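About Dekix

Dekix writes and maintains working rules for two-armed robots that handle food and household goods. We don't build or sell robots. Our clients are manufacturers, test sites and training rooms that need a written procedure their staff will follow.

The present rulebook, Trodemach, has 35 clauses. Each one states a requirement, the check that goes with it and the person who signs for it. Clauses are reviewed every June. A clause that can't be checked by an operator at the station is rewritten or withdrawn.

To date we have logged 1,767 supervised handling trials against the rulebook, of which 291 led to a change in wording. Most changes were small – a limit restated, a term defined, a step moved ahead of another.

Clause groups in current use:
Floor marking and approach to the station
Cable routing at the wrist and forearm
Two-handed lifts of uneven objects
Work over glass and other hard, clear surfaces
Stopping, release and restart

For two-handed lifts, both hands must be in position before the object leaves the surface. Height over glass is kept to the minimum the task allows. Other items may stay on the table if the task sheet lists them.
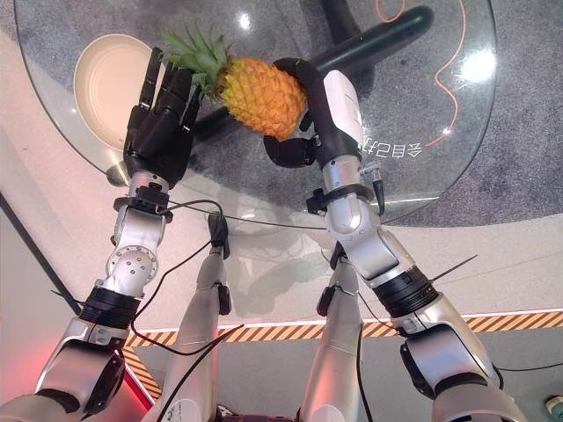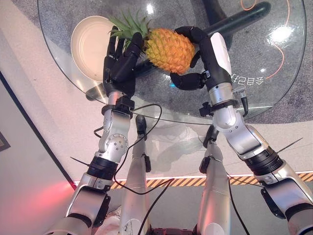 Two-handed hold on a pineapple, just above a glass tabletop.

Page text: Inger Bech, Rules and Procedures
Checked by Ihor Pavliuk

Requests to use Trodemach clauses in site documents should name the site, the robot type and the clause numbers. Replies are sent within 30 days. Copies marked 'draft' are for comment only – they shouldn't be posted at a station.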